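Home | Events | Training | Gear | Clubs | Contact

How to Enter and Get Ready for a Charity Run and Ride

Posted in: Running, Cycling, Beginner Guides

The Prelham Run and Ride is a charity event with a run in the morning and a bike ride after lunch. You can sign up for one or both. These steps cover the entry, the weeks before, and the day itself.

Step 1. Pick your distances

The run is 11 km. The ride is 28 km on closed roads, with one long climb near the end. If you have not done both in one day before, enter the run at an easy pace and save your legs for the climb. Riders must be 16 or older.

Step 2. Fill out the entry form

Go to the entry page and make one account per person. You will need an emergency contact and your jersey size. The jersey is cut small, so go up a size if you are between two. Check the box for each event you want. The form does not let you add the ride later.

Entries close on 11 May 2025 or when 3,000 places are taken.

Step 3. Set a fundraising page

Each entrant gets a page on Pluderis. Change the default text to a few lines of your own and add a goal. Saoirse Ó Gríofa, who runs the entry desk, asks that cash donations be handed in before the event and not at the start line.

Step 4. Train for both

Three runs and two rides a week is enough for most people. Once a week, ride for an hour and then run for ten minutes. Your legs will feel heavy the first few times. If you start in February, add a little distance each week and take every fourth week easy.

Eat what you plan to eat on the day before your longer sessions. Oatmeal, rice, or a baked potato all work. Keep it plain and leave two hours before you start. 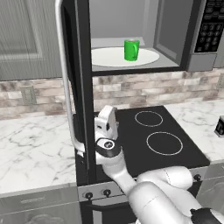

Step 5. Check your bike

Pump the tires, oil the chain, and test both brakes. Helmets are required. Henríquez Cycles does free safety checks the week before, but bring the bike in early in the week.

Step 6. On the day

Pick up your number at the Prido tent. Pin it to your front for the run and move it to your back for the ride. Rack your bike before the run starts. Bring a dry shirt and a second pair of socks.

Related

How to Pin a Race Number
Choosing Your First Road Helmet
Easy Runs: How Slow Is Slow Enough?
Packing List for a Morning Start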